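3.2 Collecting demonstrations

All demonstrations in the Nirkent set were gathered by hand, with people carrying the grippers through ordinary rooms. We had expected this to be the dull part of the project, and it became the part we liked best! A new collector needs very little: a gripper, a short walk-through of the task, and a few practice runs that we throw away. After that most people settle into a rhythm of their own, and the variety in how they reach, turn and let go is exactly what we want the policy to learn from.

We recorded around 2,000 demonstrations over 14 sessions, with 9 collectors taking part. Rooms were left as we found them - chairs, tables and fans stayed where their owners had put them.

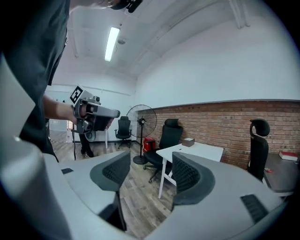 Figure 2. Hand-held grippers in use during collection. The second gripper carries a square fiducial marker on top.

Each session opened with a calibration pass, which we repeated whenever a gripper changed hands. Early on we skipped the repeat to save time, and six demonstrations from the Evon room had to be dropped because the finger width readings had drifted. Hélder Torres then rewrote the check so that it runs in the background, and we have not lost a recording to drift from that point on.

Collectors were free to stop and restart a task whenever they liked. We kept the restarts, marked as such, and they proved a wonderful source of recovery behavior: a policy trained with them regrasps far more readily than one trained on clean runs alone (Section 4.1).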